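A visit to the Tiltgate lab: how a robot learns a kitchen it has never seen

I went to the open day at Tiltgate on June 15, 2019, together with my colleague Azucena Arellano. We work for a small company which makes dishwashing equipment for canteens, and our manager wanted to know if the research on household robots is already something we should follow. I promised to write down what I saw. I am not a robotics person, so please forgive me if I simplify some parts.

Tiltgate is an old textile building on the river side of town. The robot group has the second floor. The tram stops in front, but the entrance is at the back, and we walked around the building twice before we found it. There was coffee and a paper badge with our names, and mine was spelled right, which does not happen often in this country.

The first hour was talks. Rutilio Zamudio, who leads the group, gave the introduction. He explained that most robot arms in factories repeat a movement which was programmed for one place. If you move the table by a hand's width, the robot misses. In a home everything is moved all the time, so this way of programming is useless there. His group teaches by demonstration instead. A person does the task many times, the cameras record it, and a model learns which movement belongs to which view.

This idea is not new, and he said so openly. The part that belongs to his group is a method they call Drerkis. I will try to explain it as I understood it.

Usually, the demonstrations are collected in one lab kitchen, because it is practical. The model then becomes very good in that kitchen and bad in all the others. It learns the colour of the wall and the place of the tap, when it should learn what a cup is and how to hold it. With Drerkis, the group collects fewer demonstrations in each place, but in more places. They recorded 680 demonstrations in total, divided over 12 kitchens. Some are real kitchens in homes and offices, and some are built in the lab. Between the recordings, the person also has to change the arrangement: other dishes, another side of the sink, the towel in another place.

The second half of the method is about the order. Xóchitl Huerta, a doctoral student, presented this part, and for me it was the best talk of the day. She showed that it matters in which order the model sees the kitchens. When the very different ones came first and the similar ones later, the results were better than with everything mixed. She was careful and said that they do not fully understand the reason yet. A man in the first row asked if it could be luck. She answered that they repeated the training 5 times with different starting values and the effect stayed, but that she would like to see another lab try it. I liked this answer.

Then she showed the result with the kitchens the model had not seen. The task was to take a cup from a sink and put it on the counter. The model which was trained the usual way succeeded in almost no trial. The Drerkis model did it in more than half of them. This sounds small when you think of a product, and for our canteens it would be far too little. But the comparison was made with the same number of demonstrations and the same robot, so the difference comes only from how the data was chosen and ordered.

After the talks we were divided into groups of nine. Our guide was Hok-lam Ng, an engineer, who spoke quickly but was very patient with questions. He took us first to the recording room, where we could try to give a demonstration ourselves. You hold two handles, and the arms follow your hands. Azucena was good at it. I was not. I lifted a plastic bowl and dropped it three times, and then I understood why they pay people to practise for a week before their recordings are used.

Hok-lam told us that the slow part is not the recording itself. It is the checking afterwards. Somebody watches every demonstration and marks where the grasp begins and where it ends. Bad ones are taken out, but not all of them. If the person makes a mistake and corrects it, the recording is kept, so that the model can also learn how to recover. Before, the group threw these away, and he thinks now that this was a pity.

I asked him which objects are the most difficult. He said clear glass and shiny metal. The depth camera has trouble with both, and a sink gives you both together, with reflections from the lamps above. This is one reason why the group works so much with sinks. Knives and forks are also difficult, because they are thin and lie flat, and for now they are left out completely. I was a little disappointed, as cutlery is half of the work in a canteen.

Next door there was a stand of Camacho, the company which made the grippers for the project. They had brought two types of fingers, soft and hard, and you could press them with your hand. The soft ones hold a cup very well and a flat plate badly. The person at the stand gave me a data sheet which I have put in our shared folder, under Clotov, with the other supplier papers.

Lunch was sandwiches, and we ate them standing in the corridor with two students who explained the posters. One poster was about lighting. They had trained with the lamps at full strength only, and in the evening the same model became much worse. Now they change the light also. To me it looks obvious, but I suppose many things look obvious after somebody has put them on a poster.

At the end there was a round of questions with Yolotzin Rosales, who is responsible for the cooperation with companies. She said that the group plans to publish the list of kitchens and the order of training in September, together with the code for it. The recordings from private homes will stay closed. Companies can also offer a kitchen for one day of recording. I asked if a canteen dish area would be interesting, and she said yes, provided that it has a sink of normal height and that we can close it to our staff for the day.

My opinion for our team: we should not plan any product with this yet. But I would like us to offer our test kitchen for a recording day, as the cost is only one day and we would learn which of our shelves and basins are a problem for a robot. Azucena agrees with me. She has already written to Yolotzin to ask about the dates, and I will send the floor plan and the sink measurements when I am back in the office.

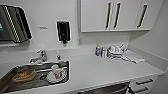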